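2022-07-16

Boot stiffness, women's squad, Setport training ground. Hirvonen pressure insoles in both boots, Divent logger clipped to the shorts. Sampling set to 3000 Hz, well past what anyone's ankle deserves. Seija Seppälä took 18 free kicks, 66 sprint starts were split among the rest, and the left insole died at the second kick, as is its custom.
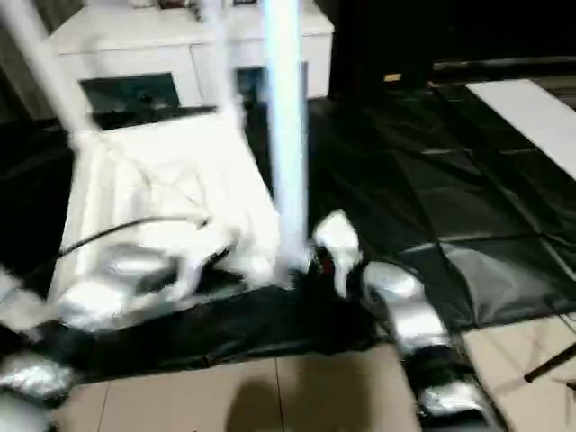 Centre-half problem

Orvokki Nurmi's heel load is still lopsided on landing. Same story as in May, when we blamed the turf at Multenham. The turf has an alibi now. Swapped her to the softer plate and the trace flattened a little, or I wanted it to.
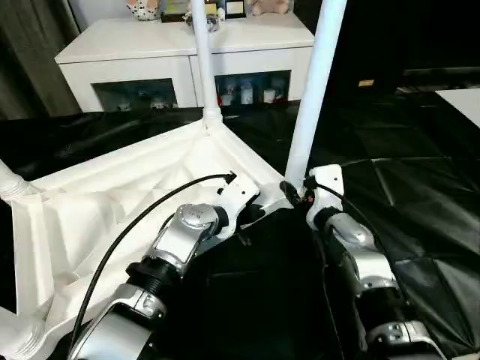
Football Kit and Performance Lab

Recalibrated both insoles against the dead weight. The right one agreed with itself, so I'm using it as the reference and colouring its traces green as a reward. Drift on the left was 2 per cent before it gave up.
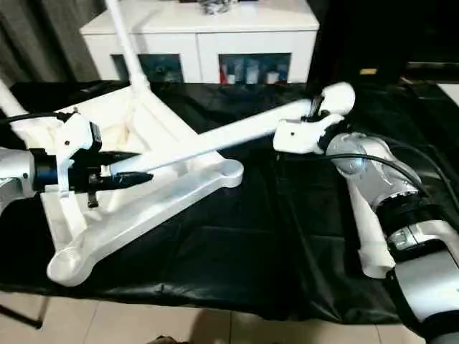

Mỹ Hứa reckons the landing numbers are worthless until we log which foot she takes off from, and wants the headers redone with that column filled in. Fair. Added the column. Still to do: new left insole, fresh tape.

Contact the lab | Back to top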